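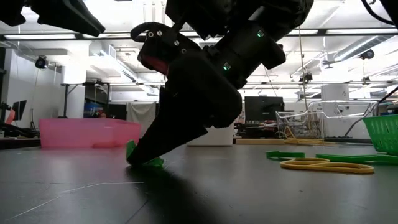 Bright green, crumpled up, and impossible to miss on that dark grey tabletop.

Journal > Rooms > Galleries

The colour bits: a tiny gallery from the workroom
March 2021 – by Pilar Cisternas

I've been meaning to put up something from the workroom for ages, and when I finally sat down to it I found I only wanted to talk about the colours! Everything big in there is dark or pale, so the little things do all the work.

The green one first. It's a soft scrap of stuff, all scrunched, with its edges poking out on both sides, and I love how loud it is against the tabletop (which has its share of scuffs and dust, as any table that gets used does).

Then the pink bin. It's low and rectangular and you can nearly see through it – I've wanted one like it for my desk at home since December. The blue container sits just behind, half hidden, and the two look lovely together.

Further back it all goes quiet: a pale grey curtain, a white column, a tall table with black legs. Catalina Escobar wants a yellow curtain instead and has sent me 17 links to prove her point. I'm holding out for grey – it lets the pink show up.

More colour notes next time, when I've made up my mind about the walls.

Recent galleries
Tazi: 24 small shelves
A morning at Jaria
Baskets, tubs and tins
Catalina's yellow page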